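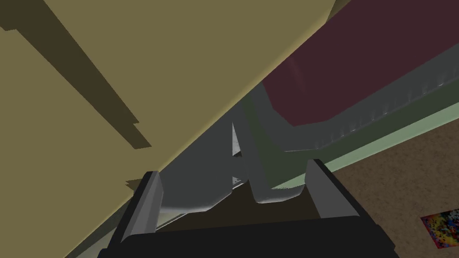

Last edited: August, 11:52 pm, by Shiuli Herath

Notebook – match model, women's first team

Re-ran the shot model on the Hundmont game. Home side lost 1-0 and the club wants to know why our numbers had them ahead all night. Fair question.

Pulled event log again from Florker. 142 entries for the second half, 6 of them duplicates (same shot logged twice, a second apart, different x/y). Dropped the later one each time. Amna thinks keep the later one, as the operator is correcting themselves. Need to check with whoever did the logging. Leaving mine for tonight.

1000 sims per version:
– original log: home win comes out on top, comfortably
– duplicates removed: still home win, less so
– headers after corners down-weighted: near enough a draw

So the corners are doing most of the work. Hosseinzadeh took every one of them from the left, all inswingers, and the keeper came for nearly all. Model doesnt know where the keeper is. It sees a header from close in and gets excited.

Goal against – Otow, low shot from outside the box after a blocked clearance. Model gives it almost nothing. Watched it back 4 times, center back is right across the keeper's line. Another one for the "unsighted" flag, which we keep talking about and never build.

Amna Chaudhry's comment on the draft, pasting so I don't lose it: "Don't send the coach the win percentages. Send the shot map and two clips. Last time she read the percentage as us saying they were unlucky and it went badly in the meeting." OK. Agreed.

Also the clock offset is back. Second half starts late in the log vs the video, so clips cut from the log miss the build up. Fixed by hand for this match only. Script still wrong, do not trust clips from the earlier away games untill I've redone them.

To do
– ask about duplicates
– keeper position, even a rough one (on line / off line / came for it)
– Amna to pick the two clips
– re-cut away games w/ fixed offset
– rename the output folder, there are two called final

Stopping here, laptop at 6 percent and charger's at the ground.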